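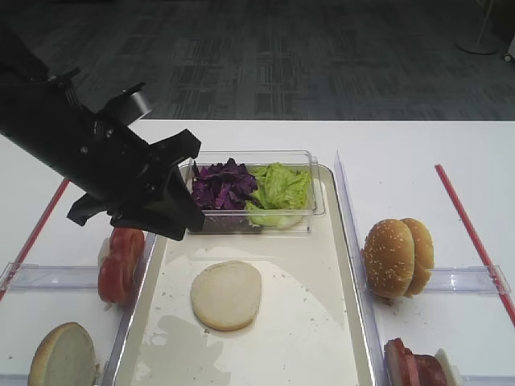
Bavorberg, August

3. Materials and Methods

3.1 Study site and ordering records

The study used records from the staff lunch counter at Cetbridge, a training college on the east side of Bavorberg. The counter serves cold sandwiches made to order between 11:30 and 2:00. Customers fill in a paper slip, choosing one bread, one main filling and any number of vegetables. We collected all slips handed in over 12 weeks. After removing slips that were blank or could not be read, 2058 remained.

Vegetables were coded by type and not by portion, as the slips carry no weights. Purple cabbage and green lettuce, kept side by side in one divided container (Figure 1), were entered as separate items. Tomato was coded the same way whether the customer wrote "tomato" or "salad." Two of the authors, Brito and Visser, coded the slips independently and settled differences by discussion.

Figure 1. Shredded cabbage and lettuce in a divided clear container, with sliced tomato.

3.2 Price change

Prices were held steady for the first half of the period. In the second half, the charge for each added vegetable was dropped and the base price was raised to cover it. The new prices were posted at the till and printed on the slips. Staff were asked not to mention the change unless a customer brought it up.
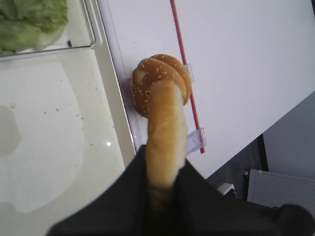
Bread choice was the second outcome, and it needed more care than we had planned. The slips list breads by local names, and regular customers often wrote their own. We therefore grouped all breads by shape. Long rolls formed one group and round buns, including the sesame-seed kind in Figure 2, formed the other. Slips asking for "the usual" were checked with the counter staff where possible and otherwise left out of the bread analysis, which removed 17 slips.

Figure 2. A long roll and a round sesame-seed bun.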